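Land for Pipes: How Eltden Plans to Pay for Its Water Mains

The city council of Eltden voted in June to transfer 50 acres of public land to a private developer in exchange for the replacement of the water mains under its eastern districts. No money changes hands under the agreement. The developer, Dollden, builds the mains first and receives title to the land in stages as each section passes inspection.

The arrangement covers 2,978 households. Most are served by cast iron pipe that the city stopped repairing on a fixed schedule when its maintenance budget was cut. Repairs are now made only when a main fails. 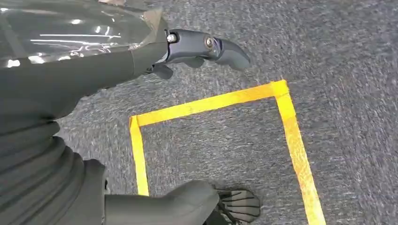 The council looked at two other options before it settled on the swap. A bond issue would have required a public vote and a rise in the property tax. A state loan was available, but the interest would have taken up most of the works department's free funds. Land was the one asset the city held in quantity, nearly all of it at Minon, a former rail yard on the north side.

Lev Pavliuk, the city's deputy director of works, drafted the terms. The land is divided into parcels, and each parcel is tied to a length of main. If Dollden misses a deadline by more than 50 days, the parcel stays with the city and the work goes back out to bid.

"The title moves when the water moves," Pavliuk said. "Until then it is our land and their expense."

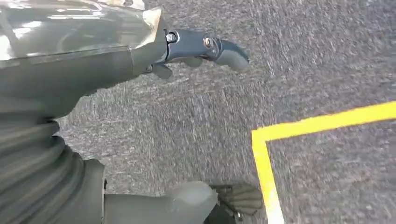
What the land is worth

The weak point in the agreement is the valuation. Minon was appraised as industrial land, which is how it was zoned at the time. Dollden has since applied to rezone the southern parcels for housing, and the council is expected to hear that request before the first title is transferred.

Anju Pal, a land economist who reviewed the appraisal for a residents' group, argues that the city should have priced the land for its likely use. Her report asks for a clause that would return part of any gain to the water fund. The signed text has no such clause, although it does allow the terms to be reopened once, by consent of both parties. 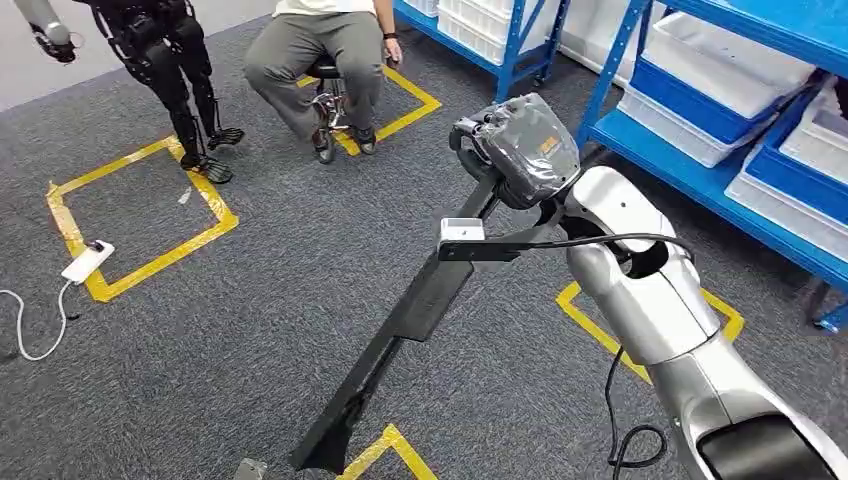 Who pays if the new mains fail?

Dollden is liable for defects for two years after each section is accepted. After that the cost falls to the city, as it does for every other main in the system.

Pal considers that period short for buried pipe. Pavliuk said a longer warranty was discussed and dropped when the developer asked for extra land to cover it.

Work starts in the Boonyarit district, where 500 homes share a single supply line and pressure is lowest in the early evening. Residents there will be on temporary surface lines while the trench is open. The city has agreed to give written notice before each shutoff - the earlier practice was a card on the door the same morning.

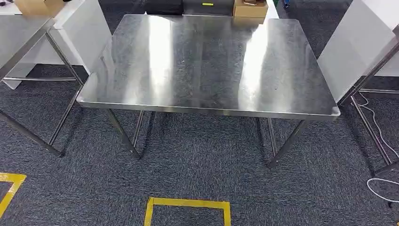 A stainless steel table on a dark gray carpeted floor.

The rezoning request is now with the planning office, which has asked Dollden for a traffic study and a revised drainage plan. Pavliuk expects the first trench to be opened before that review is finished. Pal's group has asked for the title transfers to wait until it is.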